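Support > Bench Guides > Bin Clearing > Section 4

1 April 2020
By the Plunen bench team

Filed under: Set-Up, Chores & Shop Floor

Section 4. Setting up the bin clearing job

Read this before you put anything in the bin. Section 3 (mounting the arm) has to be done and signed first. If it isn't, stop, go back.

What to expect. People ask us if the arm can tidy a workshop yet. Or a kitchen. No. It can empty a bin of blocks, most of the time, if the bin is clamped and the light is decent. That's the job in this section. Laundry, dishes, the junk drawer – not covered, not close. A person does this bin faster with one hand. Set it up knowing that.

4.1 Before you start

1. Power off at the wall. Not just the pendant.
2. Clear the bench top around the bin. Tools, cups, loose screws, all of it.
3. Check the bin for dents in the floor. Scratches are fine. A dent throws off the height.
4. Wipe the bin. Dry cloth only, no polish. Polish makes glare and glare makes bad picks.

Note: old bins work better than new ones. Dull metal is easier on the Zusard vision software. If yours came shiny, rub it down with a gray scouring pad and wipe again.

4.2 Fixing the bin

1. Set the bin on the bench and square it to your tape marks. No tape marks yet? Do 4.3 first then come back.
2. Clamp the rim. Hand tight plus a quarter turn. Don't crush it.
3. Push the bin hard from the side. If it moves, clamp again.
4. Run the Moschos level check from the menu. Wait for the beep.

CAUTION: never clamp on the side the arm comes in from. The wrist swings wider than you think and the clamp handle will loose that fight, so will the wrist.

4.3 Tape marks

1. Stick tape on the bench where the bin corners go. Any color that shows up on your bench.
2. Use short strips. Long ones peel.
3. Replace when the edges curl. We redo ours every October, yours may need it sooner.

Note: tape is for you, not the arm. The arm doesn't read it. It only makes putting the bin back quicker after cleaning.

4.4 Cables and hoses

1. Walk the arm through its full reach by pendant, slow speed.
2. Watch the hose loop the whole way. It should never go tight and never drag on the rim.
3. Tie back anything that hangs lower than the gripper fingers.
4. Do it again with the wrist turned the other way. People skip this one. Don't.

CAUTION: keep hands out of the bin whenever the arm has power. Even if it's stopped. Even if you're only turning one block over.

4.5 Loading blocks

1. Arm off. Put the blocks in by hand.
2. First run, spread them out, flat, nothing touching.
3. Once that works, let them bunch up. Against a wall is harder. In a corner, harder still.
4. No stacking until you have 200 clean picks logged.

Corners are where it falls down. A block lying along the wall leaves the fingers no room on one side, and with another one across it the planner may just give up and report "no grasp". Not a fault. Nudge the block out (arm off!) and carry on. A small kid would drag it out with a finger, the Prakport gripper doesn't have that trick yet. We're working on a push move, no date.

4.6 First run

1. Everyone back behind the line.
2. Power on, speed at 51 percent. Not higher on day one.
3. Press Start. The arm moves over the bin, looks, picks.
4. Let it finish or let it fail. Don't help.
5. Write down what it left behind and where.

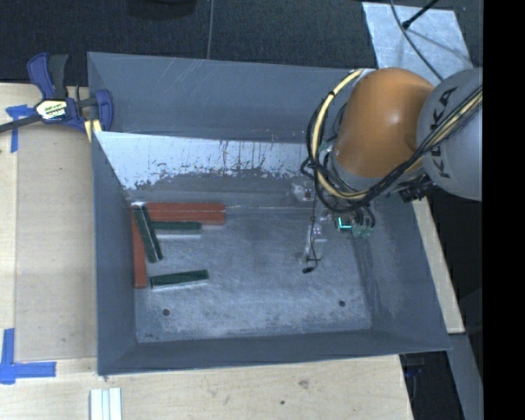
Keep that list, it's the most useful thing you'll have when you call us. "It missed some" doesn't get us anywhere. "Left two in the back corner, error 57" does.

4.7 If it goes wrong

Error 57, no grasp. See 4.5. Move the block, restart.

Arm stops above the bin and sits there. Usually the light. Shade the window, try again.

Fingers touch the wall. Hit the stop. Redo the level check, then cut the speed before the next run. If it touches twice do not try a third time – call support.

Drops on the way out. Check the finger pads for dust. Wipe, dont wash.

Same block picked and put back over and over. Known issue, fix is in the next Zusard update. Restart for now.

4.8 Shutting down

1. Send the arm to park.
2. Power off at the wall.
3. Take out any leftover blocks by hand.
4. Leave the clamp on unless you're cleaning under the bin.

Next: Section 5, changing the finger pads.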